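Household Skills, Unit 5 – Clearing Up After Eating
Session notes, E. Montecinos
(Typed up fast, sorry. Bring these to the practical in May.)

What we covered

Clearing a table. Sounds like nothing, takes most people far too long. Main reason – picking up one thing, walking to the kitchen, coming back, picking up the next. In the timed run last term the slowest pair took 28 minutes on one table. Same table, bin brought over first, 11 would be a fair target. So bring the bin to the table. Write that down.

Order of work

1. Look first. Half a minute, hands off. What is rubbish, what is food, what is staying.
2. Bin next to the table, liner in, edges folded well over the rim. A liner that slips down inside is worse than no liner.
3. Drinks. Anything with liquid in it gets dealt with before you start reaching across it.
4. Big light stuff – carrier bags, snack bags, big wrappers. Takes up the most room, hides the small things.
5. Small wrappers and packets. Check underneath the bigger ones.
6. Cans and bottles to recycling.
7. Boxes – open every one before you decide.
8. Wipe down. Cloth last, never before.

Light rubbish

Empty bags are awkward. They blow about, they catch on chair backs, they spring open again in the bin and you think it's full when it's mostly air. Take them by a corner, lift straight up, over the bin, let go. Don't sweep a bag along the table, it drags whatever is behind it. Squash down once at the end, not after evry item.

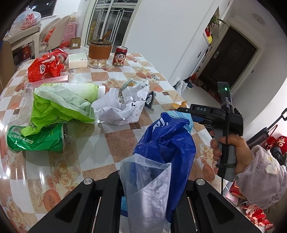

Crushed cans go in recycling same as whole ones, but ask your own council, some want them left uncrushed. Plastic bottles – empty, cap back on. A bag lying over a bottle has to come off first, the two don't go in the same place. Crumpled paper wrappers: if greasy, general waste. If clean and dry, paper. Snack packets are nearly always general waste even when they look like paper inside.

Pressed for time? Two bags, one for recycling and one for the rest, and sort properly later. Less good but better than leaving it overnight.

What is not rubbish

Biggest source of arguments in the group exercise, so a bit longer on this.

- A glass with a drink in it. Somebody's. Ask.
- Unopened cans. Pick it up, feel the weight.
- Boxes lying flat or standing at the back. May be full. May be a present!
- Half packets of snacks. Clip or fold, put away.
- Reusable cups that look like throwaway ones.

Estela's rule from the first session still stands: if you'd have to apologise for binning it, put it to one side.

Tablecloths

Glossy wipe-clean cloths – leave on the table, damp cloth with a drop of washing-up liquid, work from the far side towards you, catch crumbs in your other hand or on a plate. Dry after or it smears. Patterned ones hide crumbs and sticky rings very well, so run a flat hand over it, you will feel what you can't see. Fabric ones – gather the corners in, shake outside, wash at whatever the label says.

Round the table

Chairs out, look at the seats. Floor under the table last of all, once nothing else is going to fall on it. Stick vacuum or dustpan, either is fine. Bags by the door: check them before they go out, shoping and rubbish get mixed up there more than anywhere.

Tying off

Don't fill past three quarters. Press the air out, twist, knot. New liner in straight away – do it now or it wont get done.

For next time

Clear one table at home after a meal. Note down start and finish, what order you went in, and one thing you weren't sure where to put. Half a page. Reading is page 43 of the course pack, then 71 to 76 on local recycling rules (skip the table on glass, it's out of date).

Questions to me before the practical please – not on the morning of it.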